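Search notebook
Enter keyword Go

Glaze test log, Trillside studio
May, posted 4:10 pm by Matilde Pacheco
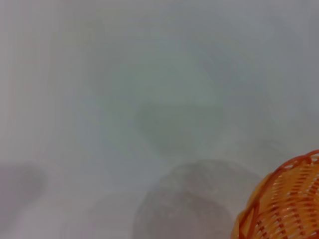
Orange woven basket, pale gray behind.

Satin white, batch 6. Sieved twice, still lumpy at the bottom of the bucket. Added water, 911 g dry to 1000 g water now, which is thinner than Callum likes. Dipped 4 tiles, three seconds each. Pinholes on the rim of the last batch, I blame the bisque, Abílio blames the clay. Will refire one to check.

Cone pack leaned early on the top shelf. Move the tiles down next time. Slow the cooling too, adn write down the damper setting!!

Sandberg clay nearly out, reorder. Need to ask Adalberto for his old recipie card, mine has the whiting smudged.

Contact the studio | Copyright Trillside | Back to top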